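Stokero 0.7 is out, and the sampler finally tells you when it's lying

November 2018

I've been waiting for this one for ages, so forgive me if I get a bit carried away. Version 0.7 of Stokero went up on Thursday morning, and the headline change is that the variational fitting code now comes with its own set of checks. You fit your approximation, you call one extra function, and it has a go at telling you whether the answer is any good.

If you've missed the earlier posts, Stokero is the small Python library for approximate Bayesian inference that came out of Rafsan Dissanayake's group at Sondham. I've been using it since the first public release, mostly for hierarchical models with too many groups and not enough data in each (story of my life). It's quick. You swap the real posterior for something simpler, usually a big Gaussian, and you turn the crank on an optimiser until the simple thing is as close to the real thing as it can get. The trouble is that "as close as it can get" might still be miles off, and until now you had to find that out for yourself.

The new check works by importance sampling. You draw a few thousand points from your fitted approximation, weight each one by how much the true posterior disagrees with it, and then look at the largest weights. If the tail of those weights is nice and short, you're probably fine. If a handful of draws are carrying all the weight, your approximation is too narrow somewhere and you shouldn't trust the intervals. The idea has been kicking around in papers for a while and I won't pretend Stokero invented it, but having it sitting there in the box makes a huge difference to whether I'll bother running it on a Friday afternoon!

By default it takes 3000 draws. You can ask for more, and for models with a lot of parameters I think you should.

Naturally the first thing I did was point it at a model I was proud of. This was the varying-intercepts model from my September post, 3049 rows, and I'd told everyone that the variational fit looked lovely. Well, it doesn't. The group-level scale parameter came back with a bright yellow warning, and when I ran a long Hamiltonian chain to compare, the fitted posterior for that scale was far too tight and sitting slightly too high. The means for the individual groups were okay. I've put a note at the top of the old post and I'm sorry if you copied the code. Switching to the non-centred version of the model cleared up most of it, and the warning went away.

Kavinda Selvanayagam wrote most of the diagnostics, and he's been very patient with my emails this week. I asked him whether a clean result means you can skip the long chain altogether. "No, and please don't quote me as saying yes," he wrote back. "If the approximation has missed a whole mode, the draws never go there, so the weights never hear about it." So a warning means stop, and no warning means carry on with your eyes open. Multimodal posteriors are still your problem.

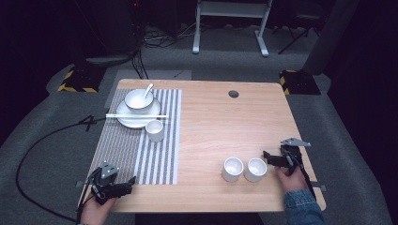
Bowl, spoon and chopsticks on a striped placemat.

A few other bits in the release that I noticed:

The optimiser now averages its last stretch of iterates by default. My fits were bouncing about at the end, and where you happened to stop mattered more than it should have. They look much steadier now, though you'll get slightly different numbers from 0.6 even with the same seed, so don't panic if your tests fail.

Low-rank plus diagonal covariances are in. You choose the rank. I tried 7 on a model with lots of correlated slopes and it got most of what the full covariance gave me, in a fraction of the memory. I haven't tried it on anything properly enormous yet.

The plotting functions have moved into a separate package called Grewal, which you have to install yourself. I can see why they did it - nobody wants a plotting library dragged onto a compute server - but it did break every notebook I own. The import error at least tells you what to do.

Python 2 support has gone. Good.

There's one nasty bug to watch for. If you use a bounded parameter and pass your starting values on the original scale, the diagnostics forget the Jacobian term and the warning comes up when it shouldn't. Imtiaz Herath found it within a day of the release and there's already a fix on the development branch. If you can't wait, pass the starting values on the unconstrained scale and it behaves itself.

Speed is a mixed story. Fitting is no slower than it was on my laptop, but the checks have to evaluate the full log posterior for every draw, so if you've been subsampling your data to get through the fit, you'll feel it at the end. Lakmal Debnath has an open pull request that spreads those evaluations over several cores, and I'm hoping it makes the next version. There's some argument on the thread about how the random seeds should be handled, worth a read if you like that kind of thing (I do).

Documentation is better than last time, with a worked example of a fit that fails the check and how to repair it. Arif Haque is also porting the case studies over from Driltden, their older R package, and the first two are already up. The one on survival times is still missing its data file, so leave that for now.

Upgrade in the usual way, and read the changelog before you do. I'm re-running the rest of my September models over the weekend and I'll post whatever breaks.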